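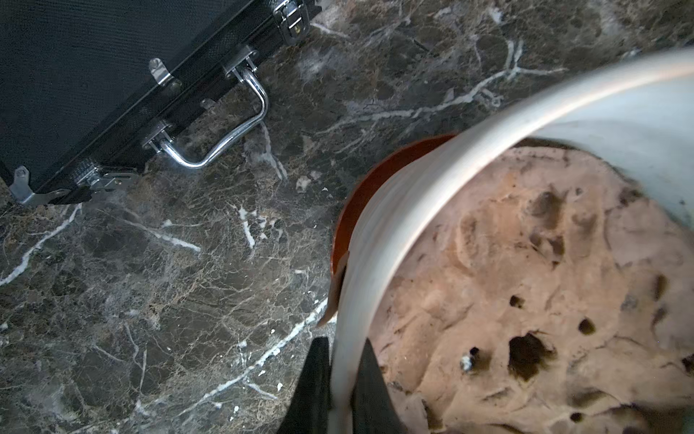

Black case with chrome handle and latches on the marble, white rim close by.

Klinhom potting corner gets its leaves

BURMONT, July 2022. New potting corner at Klinhom, the plant shop on Dreneswood Road. Dark brown marble underneath, lots of white veins. Black wallpaper, white vines all over it. Took longer than planned, the paper was ordered in March and the first rolls came in the wrong pattern.

"I wanted leaves on the walls before there were leaves in the pots," said owner Bernardo Coelho. He hung most of it himself, over 2 evenings. The drops on the back had to be redone once.
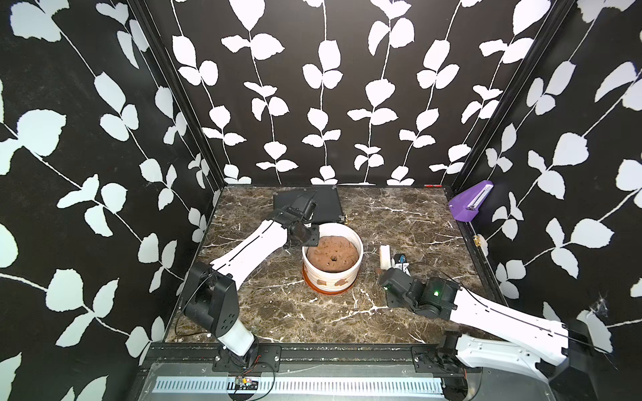
2 min read

First pot is a white ceramic one on a terracotta-colored saucer, filled with soil, small dark hole near the middle. Seed goes in the hole. Coelho is starting with Telmont beans, an old local climber that neighbors have been swapping for years. He has 100 seeds put by and will give them away 4 to a household until they run out.

Soil stays lumpy on purpose, he says. Too fine and it packs down hard after a couple of waterings. Saucers get emptied after, dont leave them standing full.

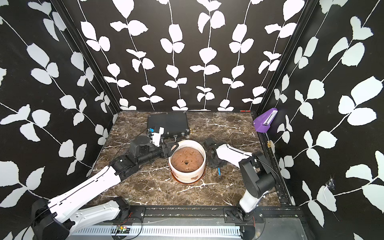
White pot and saucer on the marble, with the vine wallpaper behind.

Bring your own pot if you have one, any size, so long as there is a drain hole in the bottom. Shop will fill it for free while the soil lasts. Climbers need a stick or some string once they get going, neither one is included.

Klinhom is at 904 Dreneswood Road, side door, parking in back. Seeds are at the front conter, ask for the bean envelope.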